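Talk notes – commuters and the town centre, Ludcombe evening session, September 15, 2022

15 mins max. Leave time for questions. DON'T read the slides out.

**Opening**

- Hands up who came in from outside Ludcombe tonight. Wait for it. Then: keep them up if you bought anything here today.
- Point being – commuters are in the town five days a week and we plan as if they weren't.
- Not residents, so no vote here. Not tourists, so no leaflet either.

**The numbers (quick)**

- 2971 people travel in on a normal weekday. Station plus the Andar bus plus car parks.
- 2086 of those work within ten minutes' walk of the High Street. Say this twice.
- Survey: 400 forms back. Good return, better than we thought, mostly thanks to the station staff handing them out at the barrier.
- Caveat – people who drive filled in fewer. Be upfront, somebody will ask.

**What they told us**

- Lunch fine. Before 8 and after 6, nothing. Shutters down, one café, the toilets locked.
- Last Andar bus goes at 18.40. Misses the train people by minutes. Biggest single moan, by miles.
- Bike parking full by half past seven.
- Nowhere to sit that isn't a pub or a bus shelter.
- Read out the "I know every crack in Station Road and not one shop" one. Gets a laugh usualy.

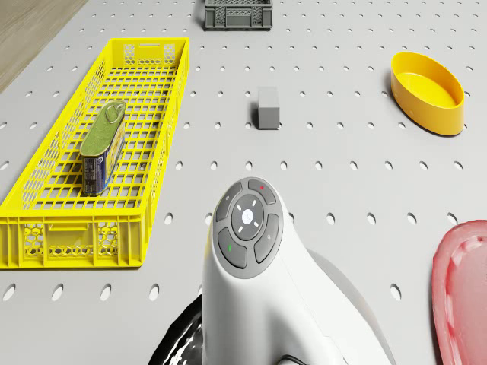 One reader of the draft wrote back that she'd commuted in for years and it wasn't the shops being shut that bothered her, it was the walk. Dark from November, no lights on the cut-through behind Lawal House, so everyone goes the long way round and gets to the platform out of breath. Light the path first, she said, then talk about late opening.

- She's right, I think. Moved it up the list. Say so.
- Several forms say the same thing in different words. The long way adds six minutes. Six minutes is a missed train.
- Who owns the path? Half council, half Lawal. Hence nothing done. Don't get drawn into this, refer to handout.

**What other places do – keep short**

- Later shop hours one evening a week, same evening every week so people learn it.
- Parcel pick-up at the station.
- A ticket that covers bus and train. Obvious, hard, don't promise it.
- Drarken moved its market from Saturday morning to a weekday teatime, next to the bus stops. 17 stalls at the start, still going.

**The teatime market idea**

Stalls at the station forecourt, 4 till 7, one evening a week to begin with. Commuters walk straight past it whether they want to or not. Food mainly, stuff you can carry home on a train, no sofas. Traders worry about set-up time, fair enough, they've been packed up by two for as long as anyone remembers. My answer is keep it small and light: a table each, and a couple of shallow mesh-sided crates like the yellow and grey ones on the slide, with handle openings at the ends. Bread in one, veg in the other. If it rains you're under the canopy.
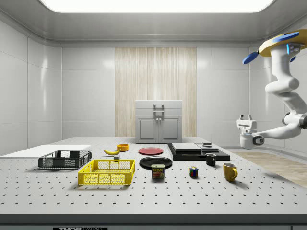

Cost is where I'll get pushed, so get there first. The forecourt is free for the trial, the station has agreed in writing. Insurance is on the traders as now. Look at the two crates again, the yellow one in front and the dark grey one behind it – if a stall is much more than that and a table, it's too big for the forecourt and it'll block the way to the ticket machines. Lighting we have to pay for. Bins too. Trial runs to the spring then we look at it properly.

**Objections – have these ready**

- "Why spend on people who don't live here?" – they pay for parking, lunch, the dentist. Their employers pay rates. And some would move here if they liked it more.
- "They all work from home now." – some do, some of the week. The 2971 is a count from this year, not an old one.
- "It'll hurt the High Street." – High Street is shut at that time. See above.
- "Bus company won't shift." – Andar have said they'll look at a 19.05. Only *look*. Don't oversell it!!

**What I want from the room**

- Sign the sheet for the later bus. Clipboard by the door.
- Traders – tell me which evening. Need it before the end of the month.
- Anyone who uses the cut-through, write down where it's worst. There's a map on the back table, pens supplied.
- Employers: would you put a poster up in the staff room? Easy yes, ask for it.

**If short of time**

- Skip other places. Keep the path, the bus, the market.
- If the projector dies carry on, only the survey chart realy matters and it's in the handout.

**Close**

- Back to the hands-up question. Ask what would have made them stop and buy something on the way here.
- Write answers on the flipchart. Check the pens work beforehand.
- Thanks, tea, chairs need stacking by nine.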